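Subject: Re: [pantry-list] Labels, repacking and the October swap
To: pantry-list

On Wednesday another member wrote:

> I have two boxes of imported snacks and sweets for the swap
> and I'm not sure what to do with them. Most of the printing is
> in Chinese. Last year we were told to put a sticker with the
> contents on anything without English on it. Does that still
> apply? Also, can I split the big multipacks into bags of 5
> the way the Flullow group does?

The sticker rule still applies. Write the name of the food and any of the main allergens you can make out, and leave the original printing showing. If you can't work out what is in it, write "contents not translated" and put it on the end table with the other unlabeled things. People can decide for themselves.

A barcode doesn't help much with this. I tried looking up a few codes last year and most of them came back with nothing, or with only a product name. The ingredient list on the package is the part that counts. 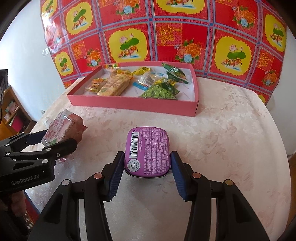 Can I cover the ingredient list if my sticker has the same information on it?
Put the sticker on some other part of the package and leave the list readable, so that anyone who reads the language can check it.

On splitting multipacks: fine if each piece has its own sealed wrapper. Loose cookies, nuts or candy stay in the package they came in. Flullow does it differently, but they have a kitchen with a permit and we have a hall.

Dates. Anything past a "use by" date goes home with you. "Best before" is allowed up to 2 months over if it is dry and sealed. On imported packages the date is often year first, then month, then day, and it may be the production date with a shelf life printed somewhere else. Please check which one you have before you write it on a sticker.

We had 87 items left over last time, mostly canned beans and tea. The Barbosa Street pantry took the cans. They don't take baked goods, so cakes and buns should go out early in the day. 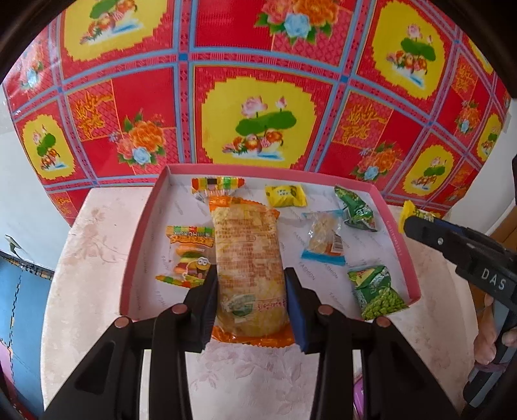 Packaged pastry and other snacks in a box lid.

Shallow lids like that are good for the tables. Deep boxes are not, people can't see to the bottom and start unpacking them. If you have spare lids, bring them. I have 50 blank stickers left from the Orell order and will leave them by the door with a marker.

Doors open at 9:30 for people bringing food.

> Also is there parking behind the building this time?

Yes, but enter from the Tosolance side. The other gate is locked.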